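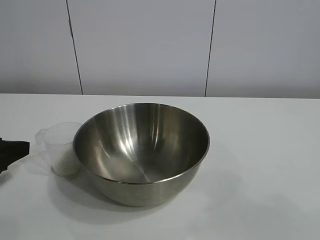 A stainless steel mixing bowl and a small measuring cup.

Driver score tables should come off the depot wall

By Chenxi Yan
June 27, 2026

Cormier put telematics in its vans at Pellside in May. Within a week there was a printed league table by the key cabinet, with every driver's name and a score out of 1,000. The top name had 786. The bottom 12 were in red.

I think the boxes are worth having. I think the table is a mistake.
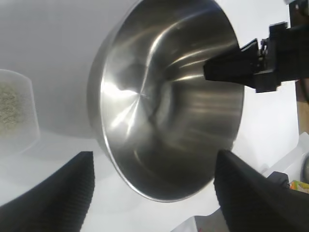
2 min read

A score for harsh braking does not know why the driver braked. Someone on city drops will brake hard more often than someone on the interstate, and the table puts them side by side. The city drivers worked that out on the first morning. After that they stopped reading it.

Drorkonis, which supplies the boxes, lets a manager sort by route. Few bother. It takes a couple of extra clicks and the default report prints by itself.

Brola runs a similar fleet and keeps the scores between driver and supervisor. They meet once a month, look at two or three events and talk about them. That costs time. It also costs a lot less than a $2,000 bumper repair.

If a driver is following too close, tell that driver. The other people on the list don't need to know, and most of them would rather not be on it.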